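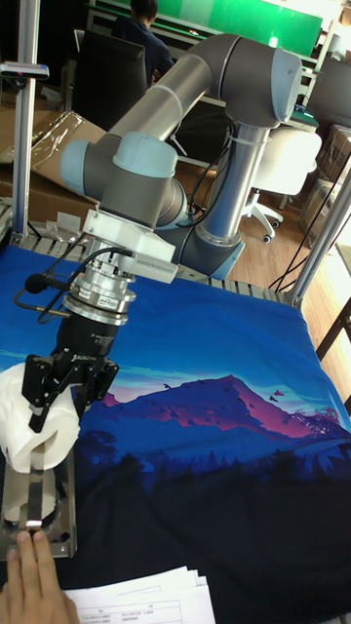 一、纸架本体和底座

□ 金属边有没有毛刺
拿指腹顺着亮面慢慢摸一圈。我这边没刮手,打勾。

□ 底座放平,站得稳
手一松就晃的,先别往下查了,垫平再说。我习惯两根手指按着底座,装纸卷的时候踏实多了!

□ 竖起来的那块金属片有没有松
轻轻掰一下就行,别使劲(上次在Urrutia那间客房我就使过劲,掰歪了,自己赔的)。

本站使用Cookie以改善浏览体验。继续浏览即表示您同意我们的Cookie政策。[接受] [设置]

二、纸卷

□ 纸筒芯没压扁
芯一扁,套上去就涩,转起来一顿一顿的。Tastum那批我拆了12卷,退回去2卷,都是芯的毛病。

□ 纸头没撕坏,垂下来别太长
太长容易拖到台面,儿童房尤其要注意,小朋友见了必拽。

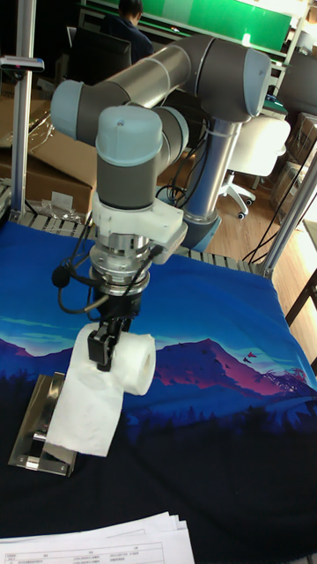
图:纸卷横放,纸头垂在纸架前

□ 外层受潮、发黄、沾灰
有一样就换,别心疼。换下来的扔进Wastier分类桶,纸芯单独放。

三、台面和周边

□ 台布铺平,边角别绊人
我们这块蓝底的,印着夜空、粉色山峰和松树,我挺喜欢,就是花色深,掉了纸屑一眼就看见,也算好事吧! 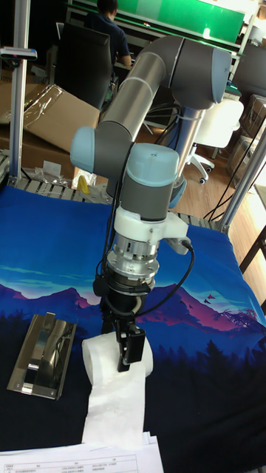

纸屑顺手捡掉,再看台布底下有没有鼓包,有鼓包纸架就放不正。表格别压在纸架下面,我见过有人图省事这么干,一抽表,架子跟着倒。

□ 承重
Cledero的单子上写的是200克,我拿厨房秤称过一卷加厚的,远没到,放心用。

□ 记录编号
这张是562号,填在右上角,字写大一点,拜托!

备注:底座防滑垫我还没查完,周四补上。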